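Spills on a White Table, and What to Do Before They Become a Feature

I bought a white table in 2000, at an age when I should have known better. It has since met coffee, soy sauce, cough syrup and a glass of something my brother-in-law made in a bucket. It's still white, mostly, and the method costs next to nothing.

Blot first. Lay a folded cloth on the spill, press, lift, turn to a clean side, press again. Wiping a puddle of tea straight off makes it a bigger, thinner puddle of tea, and now you have streaks as well. If you must wipe, work from the outside edge toward the middle.
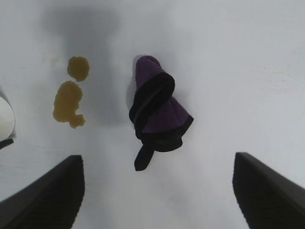

Asamoah

Two little brown puddles like these are a one-cloth job, as long as the cloth gets as far as the puddles. A crumpled one beside the spill soaks up very little. I speak as someone who has put a cloth down near a mess and gone off to answer the phone.

Dark cloths hide stains nicely, but a new purple or red one can leave color of its own on a pale top. Run it through the wash 2 times before you trust it, and test it damp on a corner.

Once the liquid is up, go over the spot with warm water and one drop of dish soap, then plain water, then a dry cloth. People skip the plain water. Soap left behind dries to a dull film that grabs every crumb and sleeve, and then they write to me about their smudgy table.

For a ring that has already set, mix baking soda and water to a soft paste, leave it on for 9 minutes and wipe it off gently. Keep the green scrubbing pads for pans — on a matte finish they leave a shiny patch, and that one is yours for life.

Cloths go in the wash the same day. A tea-soaked rag left balled up by the sink until Monday will let you know where it is.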